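How to budget for a robot cell that handles computer drives

Planning guide, part 3: from task list to purchase order

A cell for removing and refitting drives in desktop computers looks cheap on a first quotation. The arm and the gripper are listed, a total is given, and the total is wrong. Most of the money that goes missing in a first budget is in fixtures, spare parts, floor preparation and staff time. The steps below set out the order in which we plan a cell of this kind at Golura, and what should be written down at each step before a supplier is asked for a price.

The worked figures use the Greltgate bench, which handles mixed office machines in small batches. Change them to suit your own site.

Step 1. Write the task list before the equipment list

List every movement the cell has to make, in plain words, with one movement per line. "Remove drive" is too broad to price. Break it down until each line can be tested on its own:

Locate the drive bay.
Reach the latch without touching the wiring.
Release the latch.
Grip the drive or carrier.
Withdraw it along the line of the bay.
Place it in the tray.

Mark each line as robot, person or undecided. Undecided lines must be settled before you ask for quotations. A supplier will price them as robot work, with a margin for risk, and you will pay for that margin whether or not the work is ever automated.

Step 2. Measure the access

Access decides the gripper, and the gripper decides a good part of the rest. Open one of each type of machine you expect to handle and measure the clear space around the latch with all cables in place. Do not tie the cables back for the measurement unless somebody will be tying them back in normal use. If they will, add that labour to the running cost.

Record four things for each machine type: the clear width at the latch, the depth from the case edge to the latch, the direction in which the latch moves, and which cables pass through the approach path.

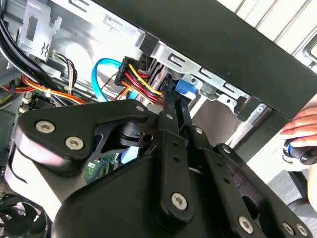

Gripper fingertip at the blue drive-bay latch of an open tower, with power and SATA cabling close to the approach path.

Finger length is the usual point of dispute. Long fingers reach past cables and case edges but bend more under load, and they bring the gripper body closer to its limit on stiffness. Short fingers are stiffer but bring the body of the gripper down into the case. Ask for the quotation to show fingers as a separate line, priced per pair, so that a second length can be ordered without reopening the whole contract.

Check the screws as well. If the linkage plates are held by ordinary hex-socket screws, your own technician can change a plate at the bench. If special tools are needed, or the gripper has to be returned to the maker, allow for a complete spare gripper.

Step 3. Decide how much teaching the cell needs

Someone has to show the arm where to go. In a mixed batch this is repeated for each new case layout, and it is the largest staff cost in the first year. Estimate it as follows:

Number of case types x hours to teach one type x hourly cost of a trained operator.

The Greltgate bench had 12 case types on its first list. We allowed 6 hours for each, including test runs, giving 72 hours. That figure went into the capital budget. Had it been left in general overheads, the cell would have appeared to be cheaper than it was and the later types would have had no hours set against them.

Allow for repeat teaching too. Cases from the same maker can share a model name and still differ in the position of the bay or the route of the power lead. We carry an extra allowance equal to 3 case types for this purpose.

Step 4. Price the arm last

By this point you know the reach, the load and the approach angle, and the arm can be chosen from a table. Compare arms on these items:

Reach with the gripper fitted, measured to the fingertip.
Payload left over after the gripper, wrist camera and cable set are subtracted.
Repeat accuracy at full reach.
Cost and delivery time of a replacement control pendant.
Cost of a yearly service visit, including travel.

The fourth item is often left out. A pendant is handled constantly, gets dropped, and stops the cell when it fails. Ask where the nearest one is held in stock.

Step 5. Test with your own parts

Do not accept a demonstration on the supplier's sample parts as evidence for your own task. Send a machine, a carrier and a drive, and ask for a run of 100 cycles on them. The request should state what counts as a failure. Ours reads: any cycle in which a person has to touch the part, the machine or the gripper.

Ask for the failures to be listed by type. A cell that fails on gripping needs new fingers. A cell that fails on locating the bay needs better lighting, a better camera or a fixture. These are very different sums, and a single pass rate does not tell you which one you are about to spend. 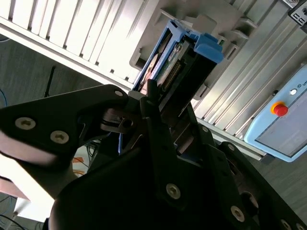

Written by the Planning Engineer, Golura Bench Automation

Carriers deserve a separate line in the test request. A framed drive gives the fingers a regular edge to hold, but a carrier may also leave the circuit board and connector pins open along one side. State in the request which surfaces may be touched and which may not. If the pins are exposed, specify the grip on the frame only, and ask the supplier to confirm the closing force in writing.

The slot matters as much as the carrier. Guide ribs and rails allow a small error in angle, beyond which the carrier jams. Include insertion as well as removal in the test, even if your process only calls for removal at present. Insertion is the harder of the two and gives a better view of what the cell can do.

Step 6. Add the items that are not on the quotation

The following are rarely supplied with the arm and have to be found from the same budget:

Bench or stand, fixed to the floor.
Fixture to hold the computer case still.
Trays for removed drives.
Emergency stop wiring to match site rules.
Lighting that does not change with the time of day.
Cable covers for any lead crossing the floor.
Risk assessment and sign-off.
Spare fingers, two pairs at least.
Training for a second operator.

Lighting is cheap at the planning stage and expensive afterwards. Bare metal and pale plastic both reflect strongly, and settings made on a dull morning may not hold at 3 in the afternoon. If the bench is near a window, price a screen or a blackout blind now.

For the case fixture, we use the Balogun side clamp on towers and a plain stop block on smaller machines. Whichever is chosen, measure the bench again with the fixture in place. It raises the case, and the extra height comes off the working reach of the arm.

Step 7. Set out the budget sheet

Use one sheet with five blocks: arm and controller, gripper and fingers, fixtures and site work, teaching and training, and spares. Give every line an owner and a source for its price. A line with no written source is marked as an estimate and carries a contingency of its own. Do not apply one contingency to the whole sheet. It hides the weak lines.

We keep the sheet in Flotow, where the cycle test results can be attached to the gripper line. A spreadsheet will do the same job if the test report is stored beside it.

Step 8. Stage the order

Order in this sequence:

First order: gripper, one set of fingers, one case fixture. Test by hand or on a hired arm.
Second order: arm, controller, pendant and stand, once the fingers have passed.
Third order: spares, trays and remaining fixtures, once the first 3 case types have been taught.

The gap between the first and second orders adds time to the project. Put it in the plan at the start, and check that the arm quotation remains valid across it. Many quotations lapse after a short period, and a price agreed in January may have to be requested again before the second order is raised.

Notes on hire

A hired arm is worth pricing for the first stage if the supplier will credit part of the hire against purchase. Get the credit terms before the hire begins. Check also that the hired arm has the same wrist flange as the one you intend to buy. An adapter plate adds length at the wrist, and access measurements taken with it fitted will need to be repeated.

Part 4 covers acceptance testing and the handover file.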